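Sobre a Patia

A Patia recolhe exemplos para sistemas de aprendizagem aplicados à robótica. Começámos em julho, com uma única bancada, por iniciativa de Demetrius Kincaid, que continua a dirigir a recolha.

Trabalhamos sobretudo com tarefas de cozinha: pratos, canecas, escorredores, fruta. Cada tarefa é repetida com os objetos em posições diferentes.

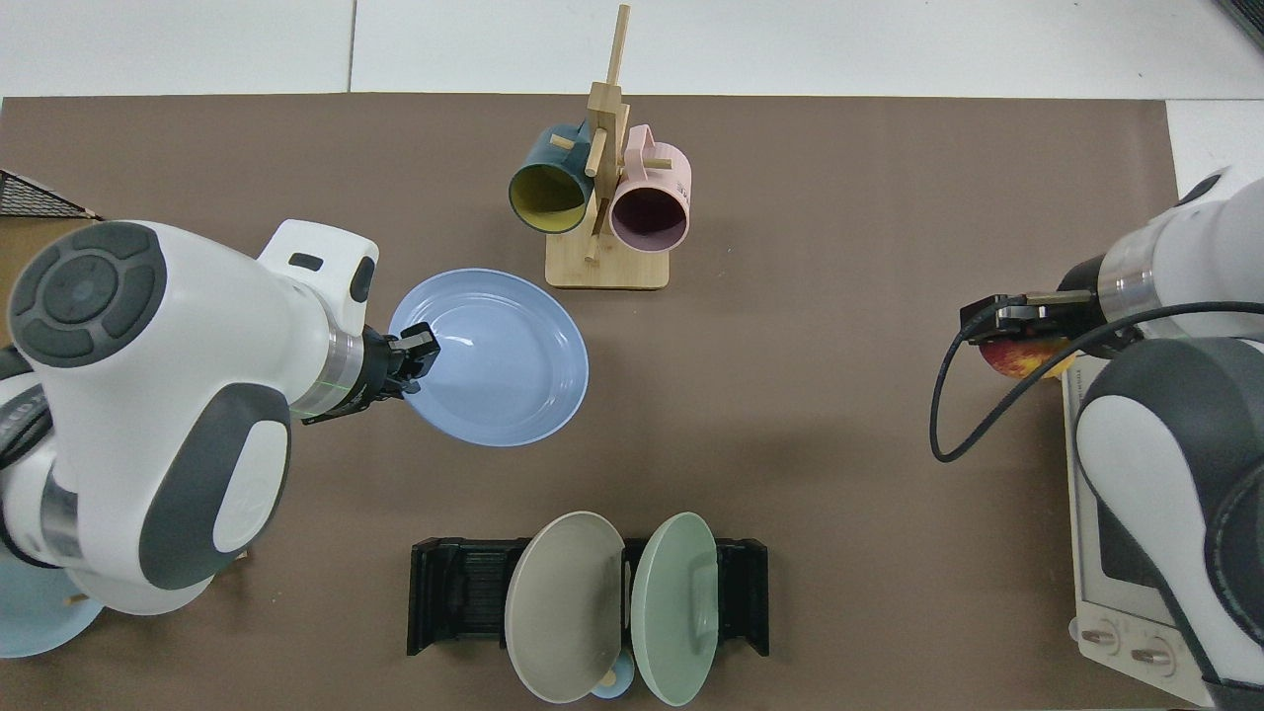

Os exemplos são revistos um a um antes da entrega. As tentativas falhadas ficam guardadas à parte, com uma nota do operador. O conjunto Holluletti, o nosso maior, tem 1.284 exemplos revistos; o Trorkholm tem 343.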